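The Tyranny of the Quick Survey

I bought a kettle in July. It is a perfectly good kettle. It boils water, it switches itself off, and it has a little window so that I can watch the level go down and feel responsible. Since then I have been asked five times how I feel about it.

The first message came before the kettle did. Senier, who sold it to me, wanted to know how I had found the experience of ordering it. I had found it much like ordering a kettle. There was a row of yellow faces running from misery to bliss, and I picked the second happiest, on the grounds that the happiest ought to be kept back for weddings and the birth of children.

This was a mistake. The second happiest face opens a box that says "Oh no! What could we have done better?" and the box will not let you leave it empty. I typed a full stop. It wanted at least 30 characters. I typed thirty full stops, and I like to think they are being discussed somewhere.

My neighbour Bernadette Nic Aodha gives everybody full marks for everything. She worked on a till for years and knows what becomes of the scores. Anything under the top one goes down as a failure, she told me, and a supervisor takes you into the room with the mop in it. So my second happiest face, which I had meant as a fairly warm nod between adults, had probably got a young man in a warehouse a talking-to. I lay awake over that for a good ten minutes.

If she is right, and she usually is, then we have built a scale of one to five on which four of the numbers mean the same thing. A school that marked its pupils like that would be closed. Yet it goes on, at the dentist, at the tip, and at the airport, where you are invited to slap a button about the toilets with a hand you have just washed. My bank asked me to rate a phone call in which they had told me they couldn't help. The library asked me how likely I was to recommend it to a friend. It's a library. My friends have heard.

Last Wednesday I had lunch at Temamside, the café by the river, with Giang Đàm and her brother Kha. The soup was good. The bill came with a square code on it and a promise that our opinions mattered, and the waitress, who had been standing next to us for much of the meal and could have been told anything at all, pointed at the code with her pen. Kha said to her, "The soup was lovely." She looked pleased, and then she looked worried, and asked if he could possibly put that on the form.

He did try. The form had 12 questions and one of them was about parking. We had walked.

I don't blame the waitress, and I'm not even sure I blame the café. Someone sold them the form. Surnavero, the outfit whose name sits in small grey letters at the foot of it, boasts on its website of 2,652 happy clients, and I would love to know how it found out they were happy. I suppose it sent them something.

What bothers me is how the asking has eaten up the ordinary ways we used to let each other know. If you liked a place you went back. If you didn't, you stayed away, and grumbled to your sister. A decent shopkeeper could see it in your face, or in the fact that your face had stopped turning up.

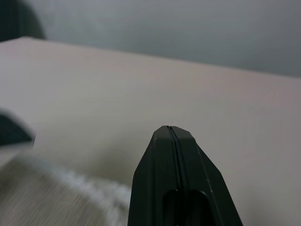

Giang thinks I am being sentimental, and that the old way mostly favoured people who were good at complaining out loud. Her mother never sent back a plate in her life, however cold, but will fill in a form with great frankness. I can see that. There are people for whom a box to type in is the first time anyone has asked, and I'd be sorry to take it off them. I would only like the box to be read by someone who could reheat the dinner.

So I have a modest proposal. Each firm may ask me one question a year, in plain words, and whoever sends it must sign it with a real name and be there to hear the reply. I would answer every one. I might go on a bit.

Meanwhile the kettle people have been in touch again. They notice that I haven't completed my review, and they are offering me 80 points if I do. It takes 100 to get anything.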